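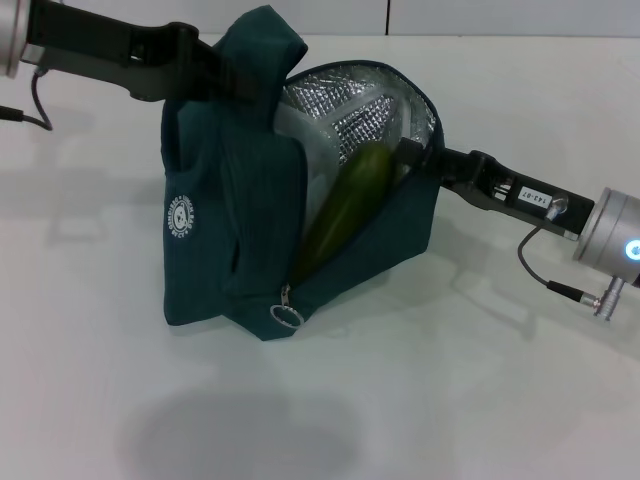

Ticket 3236
Product: Makonley insulated lunch bag, teal
Subject: Smell in lining, damp at bottom seam
Opened by: Ilham El Khatib
Handled by: Þórarinn Vigfúsdóttir, Pralex customer support
Opened: 31 July 2023
Status: Closed

Ilham El Khatib wrote:

I bought this bag in May from the Ragab store and have used it for work most days. There are two problems.

1. It smells sour inside even when it is empty. I wipe it out every night with a damp cloth and dish soap.

2. When I carry an ice pack, the bottom of the bag is damp on the outside by lunch. The bag sits on a shelf in the break room and leaves a wet mark.

I have not put it in the washing machine. The tag inside is worn and I can't read the care instructions anymore. The silver lining looks fine to me, no holes that I can see.

Is this a defect or can it be fixed?

Þórarinn Vigfúsdóttir wrote:

Hello Ilham,

Thank you for the details. The two problems may have one cause, so please start with the damp.

Leak test:
Empty the bag and dry the inside with a towel.
Stand it on a dry paper towel with the opening up.
Pour in one cup of cold water and leave it for 31 minutes. Our test sheet says 30, the extra minute is for setting it up.
Lift the bag and look at the paper towel.

If the towel is dry, the damp is condensation from the ice pack. If it is wet, note where the mark is. A mark along one edge means a seam, a mark in the middle means the lining has a hole.

Please also tell me which ice pack you use and whether you wrap it.

Do not machine wash the bag and do not put it in a dryer.

Ilham El Khatib wrote:

I did the test. The paper towel had a wet line along one short edge, maybe as long as my thumb. The middle was dry.

The ice pack is a Sevlow, the flat hard kind. I don't wrap it. It goes in at the bottom and the food container sits on top.

I pushed the lining down with my fingers at the end where the wet line was and there is a small gap where it has come away from the seam. You can't see it unless you pull the bag open wide and press on the corner.

Þórarinn Vigfúsdóttir wrote:

That explains the leak. Water from the ice pack runs into the gap and sits in the foam between the lining and the outer fabric. Wiping the lining will not reach it, so the smell comes back.

The bag is under warranty and I can send a replacement. If you would like to keep this one as a spare, it can usually be saved:

Mix one part white vinegar with three parts lukewarm water.
Hold the gap open and pour a little of the mix in, enough to wet the foam. Leave it for 13 minutes.
Press the water back out through the gap with the bag tipped on that corner. Rinse with plain water and press again. Repeat until the water runs clear.
Hang it upside down with the opening propped wide. Allow two full days. The foam dries slowly and the lining will feel dry long before the foam does.
When it no longer smells, close the gap with a thin line of food-safe silicone sealant. Check the curing time on the tube.

A wire whisk or an empty jar holds the opening apart well while it dries. Do not use a hair dryer on the lining, the silver layer can shrink and pull away from the other seams.

Ilham El Khatib wrote:

Yes please to the replacement. I will try the vinegar on this one too.

Update: rinsed it four times before the water was clear. The first two rinses were cloudy and smelled bad. It is hanging over the tub with a jar in it.

Second update: after two days there was still a faint smell in the one corner. I gave it another day by the window and now I can't smell anything. I put the sealant on last night. Repeated the cup of water test this morning and the paper towel stayed dry.

One question. Should the ice pack go on top instead?

Þórarinn Vigfúsdóttir wrote:

Good to hear. Yes, put the ice pack on top of the food if it fits. Cold air moves down, and the hard corners of the pack will not rub on the bottom seam. A dish towel around it will catch most of the condensation.

At night, leave the bag open. Closing it while the lining is damp is the most common cause of smell in bags without a leak.

Your replacement has shipped to the address on the account. You do not need to return the old bag.

Internal notes (Þ.V.):
Lining separated from bottom seam, short end. User wipes daily, no machine wash, hard ice pack placed directly on the lining.
Same fault reported on about 64 tickets for this model. Added to the seam list for the supplier.
Worn care tag also reported. Sent care instructions as a separate attachment.
Replacement approved, no return.

Ticket closed by agent. Reply to this message to reopen.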